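Forum Robotik & Automation › Greifer und Endeffektoren

Parallelgreifer an zwei Armen: durchsichtige Becher werden nicht zuverlässig gegriffen

Karkby
12. August 2026

Hallo zusammen,

ich vergleiche seit April zwei Parallelgreifer an einem zweiarmigen Tischaufbau. Beide Arme laufen über denselben Controller, die Greifpunkte kommen aus einer fest montierten Tiefenkamera. Bei matten Teilen liegen beide Greifer praktisch gleichauf. Bei transparenten Bechern bricht die Quote ein, und zwar auf beiden Seiten. Ich habe 200 Versuche je Greifer gefahren, immer mit derselben Anfahrgeschwindigkeit und derselben Schließkraft.
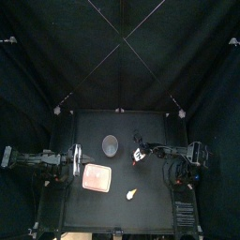
Mein eigentliches Problem ist die Trennung der Fehlerursachen. Ich kann derzeit nicht sagen, ob der Greifer versagt oder ob schon die Pose falsch ist. Der Tiefenwert am Becherrand springt, innerhalb der Wandung kommt teilweise gar nichts zurück. Mit der rosa Schale passiert das nicht, deren hellerer Rand wird sauber segmentiert, auch wenn die Finger des linken Arms schon dicht darüber stehen. Der Becher zwischen den beiden Greifern wird dagegen in manchen Durchläufen der schwarzen Tischfläche zugeschlagen. Bringt es etwas, auf andere Fingerbeläge zu wechseln, oder muss ich zuerst an die Kamera? Budget für beides habe ich nicht.

Enisness

Zuerst die Kamera. Solange die Pose nicht stimmt, misst du mit 200 Versuchen die Streuung der Tiefenschätzung und keinen Greifer.

Vorgehen, mit dem ich das bei uns getrennt habe:

Becher an einen mechanischen Anschlag stellen und die Greifpose fest einteachen. Kamera aus der Kette nehmen. Dann beide Greifer mit identischem Ablauf fahren. Was jetzt noch schiefgeht, geht auf Finger, Schließkraft oder Arm.

Danach dieselbe Position mit Kamera, ohne den Becher zu versetzen. Die Differenz der geschätzten zur eingeteachten Pose mitschreiben, in allen Achsen einzeln. Bei mir lag der Fehler fast vollständig in z. Ein zu hoch angesetzter Griff erwischt bei konischen Bechern nur den Rand, der Becher kippt beim Schließen weg und im Protokoll steht dann »Greifer verfehlt«.

Für die Erkennung selbst würde ich die Tiefe am Becher verwerfen und nur den Rand im Farbbild suchen. Wenn die Tischebene kalibriert und die Becherhöhe bekannt ist, reicht das für die Pose. Schwarzer Stoff ringsum ist für Reflexe günstig, aber eine klare Wandung hat davor wenig Kontrast. Eine flache Lichtleiste von der Seite hat bei uns mehr gebracht als jede Filtereinstellung.

Noch ein Punkt: dieselbe Schließkraft heißt nicht dieselbe Flächenpressung. Wenn die Finger unterschiedlich breit sind, ist der Vergleich schief. Bitte Kontaktfläche angeben.

Wolley

Silikonbeläge drauf und fertig. Haben wir an 4 Stationen so, läuft.

Karkby

@Wolley: Mit transparenten Teilen oder allgemein?

@Enisness: Danke, den Test mit Anschlag mache ich. Die Finger sind tatsächlich unterschiedlich breit, das hatte ich nicht herausgerechnet. Die Maße trage ich nach.

Wolley

Allgemein. Becher hatten wir nur undurchsichtige.

Győri

Ergänzung zu Enisness, dem ich im Wesentlichen zustimme. Bei zwei Armen auf einem Tisch würde ich die Handkalibrierung pro Arm getrennt prüfen. Wir hatten einen Versatz von 3 mm zwischen links und rechts, der wochenlang dem Greifer angelastet wurde. Einfacher Test: Greifer tauschen, Arme lassen. Wandert der Fehler mit, liegt es am Greifer. Bleibt er auf der Seite, liegt es an Arm oder Kalibrierung.

Bei dünnwandigen Bechern außerdem die Fingerposition nach dem Schließen loggen – der Motorstrom allein ist bei nachgiebigem Material kaum auszuwerten.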